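Winter Parcels Project
Progress report to the Guérin Fund, second period
Covers the work up to the end of February

Summary

The grant paid for knitwear, boxes, postage and the rent on the packing room. In this period we sent out 168 parcels against a target of 200 for the full season. Spending to date is $1,498 on supplies, all of it from the grant. We expect to reach the target before the season closes, and we are not asking for more money at this point. There is one change to the budget lines, explained further down, which needs your approval.

What goes in a parcel

The contents have changed a little since the first report. Every parcel now has mittens and a hat, and most have a scarf as well. We dropped the socks after the first month. Sizes were a constant problem, and people on the receiving end told the partner agencies they would sooner have a second pair of mittens. The remaining socks went to the shelter on Mill Street in one bag and do not count toward the parcel figures.

Mittens come from two places. The plain ones are bought from Puner at the wholesale price they agreed with us in the fall, and that price has held. The rest are knitted by the two groups that were already making them before the project started. The hand-knit pairs vary in size more than the bought ones, so they are now measured across the palm when they come in and put in the small, medium or large tub. Under the old system they were sorted at the table during packing, and that slowed everything down.

Gloves are a newer item. Several of the agencies asked for something that leaves the fingers free, mainly for people who work outdoors and need to handle tools or a phone. We bought a trial lot of fingerless gloves in black. Those went out in the adult parcels only. Feedback has been good so far, but it comes from only three agencies, and we would like to hear from the others before ordering more.

Boxes

The first boxes we used were brown mailers left over from another program. They were too deep for the contents and had to be filled out with paper. In this period we changed to a white box from Bralteck, shallower and without a separate lid. It costs a few cents more per box, but we have stopped buying filler paper and the parcels cost less to mail.

There were some problems with the first delivery. A number of the boxes had been stacked badly on the truck and the side flaps were bent. Bralteck replaced the worst of them at no charge. Flaps that are only slightly bent can be pressed back by hand, and we have been using those boxes for local drop-offs and keeping the straight ones for the mail.

Packing

Packing takes place in the afternoon, usually from 1:30 to 4. The box goes at the left end of the table and the knitwear is laid out flat to the right of it, so that each pair can be checked before it goes in. Checking means looking for dropped stitches, loose ends and pairs that do not match. Gray has turned out to be the hardest color to match. The yarn comes in several shades that look the same in the tub and different once they are side by side. 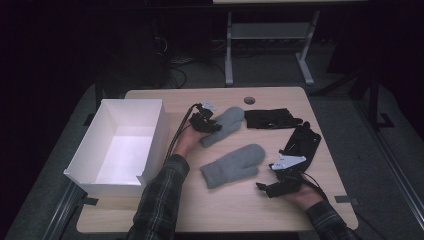
Pairs that fail the check are set aside in a separate tub. Loose ends are sewn in the same day. Mittens with a larger fault go back to the knitting group they came from, with a note. For bought mittens, we keep a tally and Puner credits us at the end of the month. The credits have been small.

We also started fastening each pair together with a short piece of yarn through the cuffs. In the fall two agencies reported parcels arriving with odd mittens, and we think these were mixed up when boxes were opened and shared out at the other end. There have been no reports of odd mittens since the change.

The room

The packing room is working well enough. It is dry, it has a door that locks, and the rent includes heat. The overhead light was poor when we moved in, and the landlord has since replaced the tubes. Shelving is still short. The tubs are stacked three high along the back wall, and the bottom one is always the one that is needed. We have a quote from Drurix for one set of metal shelves, delivered but not assembled.

Deliveries and mail

Most parcels go to the partner agencies in batches of 10, which is what fits in the back of one car with the seats down. The rest are mailed to individual addresses supplied by the rural outreach office. Four mailed parcels came back as undeliverable. Three of these had an apartment number missing and were sent again. The fourth was unpacked and the contents returned to the tubs.

One delivery in early February was put off by a week on account of ice. The agency was told by phone the same morning. It received its full batch the following week.

Budget change requested

The filler paper line has money left in it and will not be used again. We ask to move that balance to a new line for shelving. It covers the Drurix quote with a small amount to spare, and the total grant amount does not change. If the Fund would prefer that the balance be spent on knitwear, we can manage with the tubs as they are until next season.

Not done yet

The size card for the knitting groups is still in draft. It was promised in the first report. It needs a drawing that prints clearly at actual size, and the version we have comes out too small on some printers.

The short survey for agencies has been written but not sent. We held it back so that it could include a question on the fingerless gloves. It will go out with the next batches.

Next period

We will pack and send the remaining 32 parcels, most of them in children's sizes. Small mittens are the shortest item in stock at present, and both knitting groups have been asked to make nothing else for the time being. An order for small hats has been placed with Puner and is expected within two weeks. The final report will include the survey answers and a full list of receipts.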